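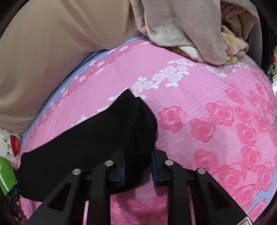 From: Jinfeng Lu
To: Holub household list
Date: 2021-12-31
Subject: Re: Where do you sort the clean laundry?

Hello Dirk, hello all,

I read your message two times, and I want to answer the part about the socks, and then a little about the bed.

Dirk Visser wrote:
> We are four people in a small apartment and the clean clothes always
> end up in one heap on the bed. My wife says to sort them at the
> table, I say the bed is bigger. Then in the evening we are tired and
> the heap moves to a chair. Also I have black socks from maybe 4
> different packs, and they are never the same length. How do you
> people do it? Does it make sense to pin the pairs before washing?

I also sort on the bed. My table is too small and there is always something sticky on it from breakfast. The bedspread on our bed is pink with many roses, a gift from my mother-in-law, and I did not like it very much in the first year. But for black socks it is very good, I must say. On the dark blue blanket we had before, I was missing one sock every time and I found it with my foot at night.

My order is like this. First I take out the big things, the towels and the fleece, and put them at the pillow end. They take too much space and the small things hide under them. Please lift the fleece one more time before you say that a sock is lost. Then I take the socks, one by one, and pull each one flat with the heel down. If it comes from the machine bunched, you cannot see how long it is, and this is how I made wrong pairs before. After this I lay them in a row along the side of the bed, toes to the window, and only then I look for pairs.

For the different packs: I put one stitch of colored thread inside the cuff. White thread for the old ones, green for the new ones. It takes one evening and you do not have to do it again. Ľubica Říha wrote here last January that she uses a laundry pen, but on black cloth I could not see it at all.

About the pins, I tried them for some weeks. The pairs stay together, this is true, but the part under the pin dries slowly, and I had a small rust mark on a white shirt. Ismael Bezerra recommended the plastic sock rings from Nullurar. I have not tried them, so I don't want to say if they are good or bad. Maybe he can write how they are after 100 washes, he likes to keep such records.

For fold or roll, I fold the pair in half and put it standing in the drawer. When I rolled the cuffs over, the elastic became loose on one sock and not on the other, and then they did not match anymore even when they were a real pair.

And for the chair: we took the chair out of the bedroom. My husband was against it. Now the heap has to be finished before we can sleep.

One question from me. Does somebody know how to wash a fleece so it does not leave small hairs on everything dark? I turn it inside out, but it helps only a little.

Greetings and a good new year to everybody,
Jinfeng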